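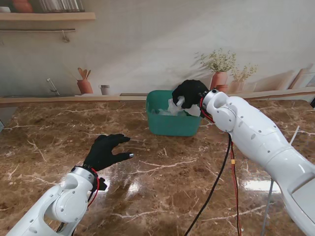 February 3, 2020

I have a bag problem. I don't mean handbags, which would at least be glamorous. I mean the thin white plastic ones, the kind that come home with a bunch of coriander in them and then stay for 39 years.

The system, if we can dignify it, has always been the bag of bags. You know the one. It hangs off a door handle in the laundry, getting fatter, until somebody brushes past it with a washing basket and it gives birth on the floor. Mine went in December, the night before I had people over, and I shoved the lot into the linen cupboard and forgot about it until I needed a towel.

So the bags now live in a basin. It's teal green, rectangular, with rounded corners, and I bought it at Bendby for washing delicates, a thing I have done twice. It sits at the back of the kitchen bench against the wall. Plastic on plastic on brown marble. The marble came with the house and has cream veining all through it, so it looks like a caramel slice that somebody dropped and then polished. I used to want it gone. Then I got a quote from Fakhoury Stone for replacing it and discovered I'd loved it all along.

Before settling on the basin I did try the respectable options. Femby makes a wall-mounted dispenser where you poke the bags in the top and pull them out the bottom, one at a time, like tissues. Mine released them either not at all or as a family group. Then there was the folding. A woman on the Trolness community page folds hers into tiny triangles and keeps them in a biscuit tin, and her post had 1584 likes, so I gave it a go. I did 2 bags. I have never felt my own mortality so keenly.

The basin asks nothing of me. Bag comes in, bag gets scrunched, bag goes in the basin. When I want one I grab a handful and pull, and usually that's a bag. It does puff up over the rim a bit, and I've stopped pushing it down — it only comes back up.

The one rule is that when the basin's full, no more come in. I take the cloth bags to the shops, or I carry the lemons home in my jumper like a peasant. I've broken this rule once already, for prawns, and I'd do it again.

Bin liners, wet bathers, the dog's business, the shoes you pack in with clean shirts. That's where they go. At the current rate I should get to the bottom of the basin by winter, and then I suppose I'll have to wash some delicates.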